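From: Arash Bahrami
To: refurb-list
Date: 2/2/26
Subject: Re: [refurb] Teardown order for the Dell towers

Eimear Hanrahan wrote:

> I have 13 of the Dell towers to strip before the Zutis pickup.
> The sheet from July says power supply first, then drives, then
> board. Kathleen takes the drives out first. Which order do we want,
> and do we log the blue plastic parts separately or leave them on?
>
> Also, is a bare CPU socket enough reason to scrap a board?

Drives first. The July sheet is out of date and I will replace it.

Blue plastic: leave it on. The latches stay with the chassis and are not logged. A chassis with a broken latch goes on the Qureshi pallet with a strip of tape across the damage. If a caddy is missing, write "no caddy" on the tag and carry on.

Bare socket: no. Check the contacts under the magnifier with a light from the side. Straight contacts, socket cover on, board goes to stock. Bent contacts, board goes to scrap. Do not try to straighten them, we lost 2 boards that way last year.

Work with the tower on its side and the opening facing up. The layout for reference, supply along the near side and drive bays to the right:

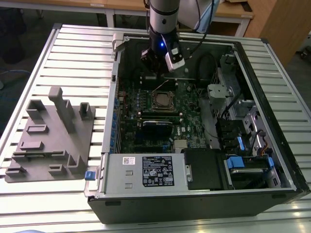 Order of work

1. Cord out, hold the power button for 8 seconds, strap on.

2. Drives. Unplug data and power at the drive end, release the caddy, lift. Serial number goes on the sheet before the drive leaves the bench. Drives go in the locked bin, never on the shelf.

3. Expansion cards. Remove any that are fitted and bag them one per bag.

4. Memory. Open the clips fully before lifting. Mixed sizes go in the same tray, Saoirse sorts them later.

5. Power supply. Disconnect every lead from the board first, then release and slide the unit clear. Copy the model number from the label. Units with a torn or unreadable label are scrap.

6. Board. Screws into the magnetic dish. Hold it by the edges, not by a heatsink.

7. Chassis. Loose brackets go back inside before it is stacked.

Step 5 used to be step 2 on the sheet. With the supply out early the leads end up lying over the bays, and Ciarán had a connector snap on a drive.

Tags: use the Ilell numbers, starting at 11. The lower ones are taken.

Still open: whether Eritberg wants the supplies boxed or loose. I have asked and will post the reply to the list.

Arash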